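Makedstead Countertop Dehydrator: Review After One Season of Peppers

Last updated: 8 Apr 2021

I bought the Makedstead in July, when the garden started giving me more chilies than we could eat. My old dryer was a Prenik with a heater that had gotten weak. I paid $53 for the Makedstead on sale and have used it most weeks. These notes are mainly for people drying peppers, though I have done apples and herbs in it too.

Setup

The base, the trays and the lid come in one box. There is nothing to put together. Wash the trays first - mine had a strong plastic smell that took two washes to go away. The cord is short, so plan on putting it close to an outlet.

Buying and storing before you dry

When the garden is done I buy chilies at the store. I keep them in the bag in the refrigerator and dry them within a few days. Clear bags are best for this, even the ones with a printed pattern, as you can check the contents without opening them. Throw out any pepper with a soft spot before you load the trays.

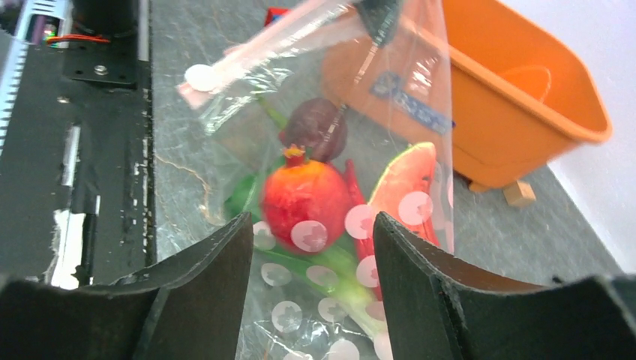
Drying results

Thin peppers cut in half dried in one overnight run. Whole ones took a good deal longer, and a few of the fatter ones were still leathery at the shoulder when the rest snapped cleanly. I now slit every pepper down one side. The bottom tray runs hotter than the top, so the trays need to be swapped partway through. The manual does not mention this.

For long red chilies I leave the green cap on until they are dry. It snaps off easily then and the seeds stay inside. A twisted or wrinkled pepper is fine to use, but it will not lie flat, so give it more space on the tray.

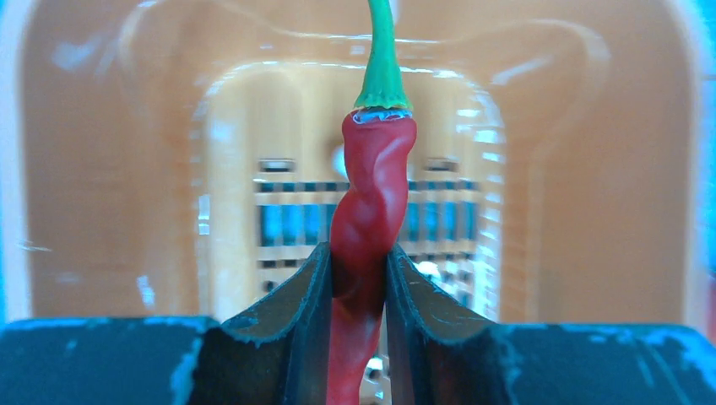
Noise and cleaning

The fan is about as loud as a range hood on low. I run it in the laundry room with the door shut. Trays go in the top rack of the dishwasher. The base has to be wiped by hand, and seeds fall into the vent, so turn it over and shake it out when it is cool.

What I don't like

The timer stops at 2 hours, so for a long run you have to keep resetting it or use the "hold" setting, which never shuts off. The dial has no real temperature marks, only low and high. The lid has a small crack near the handle already.

Would I buy it again

Yes, at the sale price. At full price I would look at the Drostent, which has a proper thermostat.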